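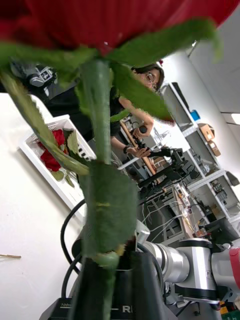

3.2 Looking after the Elby cell

I'll be frank about upkeep, since it ate more of our April than the experiments did. Elby is a leader-follower cell: one of us moves the leader arm by hand and the follower copies, with a small camera riding at the wrist. Oratile Kekana and I share the chores, and Eftychia Manolakis signs off on any change to the gripper.

We started with a service every 500 grasps. That was too long. By then the fingers had picked up plant sap and grit, and the grip drifted enough to spoil a run (we lost a whole Tuesday to this before we caught on). Now we stop after 22 episodes, wipe the fingers, check the screws at the wrist, and run the leader through each joint with the follower powered down. It takes 30 minutes if you don't stop to chat - we usually do.

Cable slack was the other headache. Too little and the last joint tugs on the connector, too much and the loop snags. We settled on one loose loop behind the gripper, tied at a single point, and logged 2,591 grasps with it before swapping the cable. Figure 4 is a wrist view with the gripper close up against a pale surface, and it gives a fair idea of how little the camera has to work with at that range.

Figure 4. Wrist camera view at close range, gripper parts at lower left and bottom center.

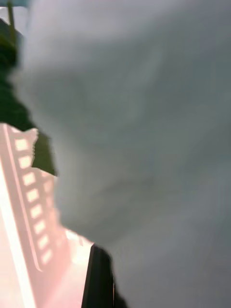
How often does the wrist camera need to be recalibrated?

We redo it whenever the gripper has come off, and otherwise once a week. The bracket holds its position well, so most weeks the numbers barely move and we keep the old file.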